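Toy library sorting – tubs or bags?
Inville Community Board > Families

pliltby_mum
We've got over 100 block sets at the toy library now and I'm thrilled, but the cardboard boxes are falling to bits. I'd love to move everything to clear tubs before winter. Has anyone done this? Blocks on the table at our place, as always: 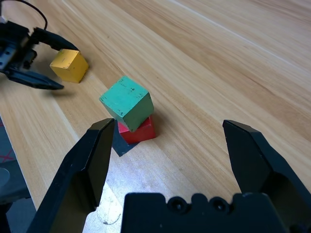

Re: tubs or bags?
Gus Bellamy
Yes! Do it! We switched in April and it's brilliant. Go for the 4 litre tubs with clip lids – kids can see what's inside and they stack beautifully.

Re: tubs or bags?
baxter_st_dad
Can't agree, sorry Gus. Tubs eat up shelf space and the clips snap. Mesh drawstring bags on hooks are so much lighter to carry home with a pram, and you can rinse the blocks right in the bag.

Re: tubs or bags?
pliltby_mum
Ooh, hadn't thought of rinsing. My favourite small set would suit a bag. Green and red cubes, such cheerful colours:
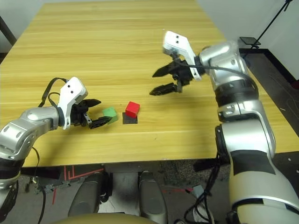

Re: tubs or bags?
Gus Bellamy
Small sets, fair enough. But try a 125 piece castle in a mesh bag and tell me how your shins feel on the walk home.

Re: tubs or bags?
trorero
We use both. Bags for the littlies, tubs for anything with more than 2 layers of instructions. Label the tub as well as the lid, the lids wander. Happy to drop off our spare hooks if you want them!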